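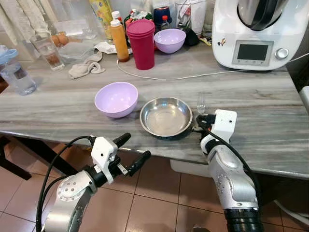

Tag der offenen Küche (Skaletano)

Der Tag der offenen Küche ist eine Vorführung, bei der die Werkstatt Skaletano ihren zweiarmigen Küchenroboter Eltar vor Publikum arbeiten lässt. Ich schreibe diesen Artikel als jemand, der selbst dort war und seitdem jedem davon erzählt, der nicht schnell genug wegläuft - man möge mir also die vielen "ich" in einem Lexikonbeitrag verzeihen. Wer Ergänzungen hat, schickt sie mir bitte, ich pflege die Seite nebenbei.

Name und Ursprung

Offiziell heißt die Veranstaltung "Vorführtag Haushaltsrobotik", aber so nennt sie niemand, den ich kenne. Auf dem Zettel an der Tür stand "Offene Küche", und dabei ist es geblieben. Skaletano baut eigentlich Greifer und Armgelenke, die Steuerung kommt von der kleinen Firma Vedness. Beide sitzen im selben Hinterhaus, und die Küche liegt genau zwischen den Büros. Den Namen Eltar hat der Roboter von einem Brettspiel, das in der Mittagspause gespielt wurde. Mehr war dazu nicht herauszubekommen.

Ablauf

Besucht habe ich die Vorführung im Juni 2020. Wegen der Abstandsregeln durften immer nur acht Leute gleichzeitig hinein, der Rest wartete im Hof und unterhielt sich (sehr nett übrigens, ich habe dort ein Rezept für Linsensuppe bekommen). Jede Runde dauerte 51 Minuten, was wohl mit dem Lüften zusammenhing, jedenfalls wurde streng auf die Uhr geschaut.

Durch die Runde führte Perihan Güneş von Skaletano. Sie fing ohne große Begrüßung an, mit der Frage, was wir glauben, was in einer Küche am schwersten zu greifen ist. Alle riefen Eier! Sie ließ uns rufen und sagte dann: Tücher. Ein Ei hat immer dieselbe Form, ein zusammengeknülltes Tuch sieht jedes Mal anders aus, und der Roboter muss erst einmal herausfinden, wo da überhaupt eine Kante ist. Das hat mich den ganzen Heimweg beschäftigt.

Die Arbeitsfläche

Gearbeitet wird auf einer grau-weißen Marmorplatte mit kräftigen schrägen Streifen, und die Platte ist so voll wie bei mir zu Hause am Sonntagabend. Eine orange Quetschflasche mit Soße, ein Multikocher mit Aufkleber, Eier, Gläser, eine Snacktüte, weiter hinten noch Fläschchen. Aufgeräumt wird vorher absichtlich nicht. Chaltu Mersha, bei Vedness für die Bewegungsplanung zuständig, erklärte uns, dass eine leere Platte für die Entwicklung wenig bringt: Der Arm soll lernen, an etwas vorbeizukommen.

Ziemlich in der Mitte liegt ein runder Edelstahlteller mit hochgezogenem Rand, in dem sich der Raum spiegelt. Solche Flächen sind für die Bilderkennung eine Gemeinheit, weil das Programm die Spiegelung leicht für Gegenstände hält. Gläser machen ähnlichen Ärger, nur andersherum, da sieht die Kamera durch und übersieht den Rand. Die beiden fliederfarbenen Schüsseln galten dagegen als die leichte Übung: matt gegriffen, hieß das im Werkstattjargon, also ohne besondere Einstellung. Eine Frau aus meiner Gruppe wollte wissen, wie das Programm zwei gleichfarbige Schüsseln auseinanderhält. Antwort: nach dem Ort, an dem sie stehen. Man darf sie nur nicht hinter seinem Rücken vertauschen.

Arme und Greifer

Die Arme sind silbern, haben Gelenke und Reihen kleiner Schraubenlöcher und enden jeweils in einem weißen Gehäuse mit schwarzen Greiffingern. Außen laufen schwarze Kabel entlang. Ich hatte mir das glatter vorgestellt, aber Güneş verteidigte die Kabel: An die kommt man heran, wenn etwas klemmt, und geklemmt hat es im April offenbar oft. Die Fingerpaare lassen sich tauschen, ein Satz soll 1000 Griffe halten, bevor nachgesehen wird.

Vor der Gabel hatte ich am meisten Respekt. Besteck ist schmal und rutscht gern weg, deshalb wird es getrennt von den Schüsseln geübt, mit einer eigenen langsamen Bewegung - Projektname Tsegaye, falls jemand danach suchen möchte. Mersha meinte, an der Gabel hätten sie länger gesessen als an allem Geschirr zusammen.

Fragen des Publikums

Die Fragerunde am Schluss war für mich das Beste. Kann er kochen? Nein, und das soll er vorerst auch nicht, es geht um das Greifen und Abstellen. Kann er abwaschen? Gelächter, dann ebenfalls nein. Ein Junge von 9 Jahren fragte, ob der linke Arm weiß, was der rechte tut, und darüber redeten die beiden Fachfrauen länger als über alles andere. Kurz gefasst: Beide Arme werden gemeinsam geplant, und wo sich ihre Wege kreuzen würden, wartet einer.

Anfahrt

Der Eingang liegt im Hof, zweite Tür links, die Klingel ist mit Vedness beschriftet. Fahrräder bitte nicht an das Geländer schließen, dort wird geliefert.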